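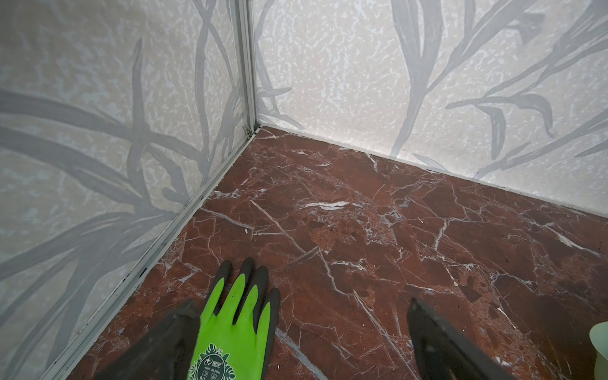 GUIDE > FIXTURES AND TOURS

3. Building your first fixture list

Now for the fun bit! Once your teams are in Jerora, you can have a full season drawn up before your coffee gets cold.

1. Open Fixtures and choose New Season.
2. Pick a format. Single round-robin is fine for most leagues, and double gives every club a home and an away match against each opponent.
3. Set your start month and add any blackout dates – school breaks, ground repairs, the August tour.
4. Under Rest, enter the fewest days a team must have between matches. The default is 2, but for longer matches we love 3.
5. Press Draw and watch the grid fill up!

Note: With an odd number of teams, one side sits out each round. A league of 19 will show a bye in every round, marked with a gray dot.

Note: Shared grounds (Gornari and Drelska, in the sample league) need to be linked under Venues before you draw, or both clubs may get a home match at the same hour.

Caution: Pressing Draw again replaces the whole list, including matches you moved by hand. Save a copy first.

Season files can hold up to 3,000 matches. To lock a match in place, click the padlock beside it and then press Save.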